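El vaso de la mesa

Mi madre dejó la casa de la calle Hutisach un martes de abril y me tocó a mí vaciar la cocina. Llegué a las 2 con un rollo de cinta, un rotulador y 40 cajas plegadas que había comprado en Konia. Sobraron casi todas. Una cocina se guarda en menos sitio del que uno piensa.

Empecé por los platos. Los envolví de dos en dos, en papel de periódico, y los puse de canto como me habían enseñado en la mudanza anterior. Después las cazuelas, los moldes, la báscula que llevaba años marcando 800 gramos con el plato vacío. En el cajón de abajo encontré la factura de la nevera, 1499 pesetas al mes durante no sé cuántos meses, grapada a la garantía. La tiré y luego la saqué de la bolsa.

Los vasos los dejé para el final. Quedaba uno blanco, cilíndrico, de los que nunca fueron de ningún juego. Dentro tenía algo rojo y brillante, arrugado, apretado hasta el borde. Mi madre metía cosas en los vasos para que no se rompieran y también para no perderlas, y con el tiempo ya no sabía cuál de las dos razones era.
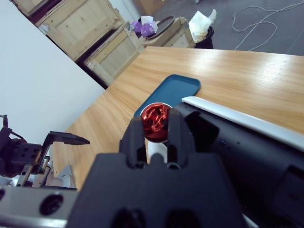
Mi hermana opinó por teléfono que lo que se guarda dentro de un vaso no se toca, que se embala tal cual y ya lo abrirá quien tenga que abrirlo. Le dije que así se hacen las mudanzas eternas. Ella contestó que en su casa seguía habiendo tres cajas cerradas de la anterior y que vivía muy tranquila.

-- ¿Pesa? -- preguntó.

-- No pesa nada.

-- Pues entonces cabe en cualquier parte.

Colgué y seguí con los cubiertos. A media tarde llamaron los de Clultitix para decir que el camión venía con retraso. Aproveché para limpiar los estantes y pasar un trapo por la mesa, que se quedaba con los nuevos inquilinos. En la pared había una marca más clara donde había estado el calendario de la ferretería Nwachukwu.

Cuando oí el camión en la calle cogí la última caja, escribí VASOS en un lado y lo puse de pie en una esquina, con un paño de cocina alrededor. Lo rojo lo dejé dentro. Cerré con dos vueltas de cinta y bajé a abrir el portal.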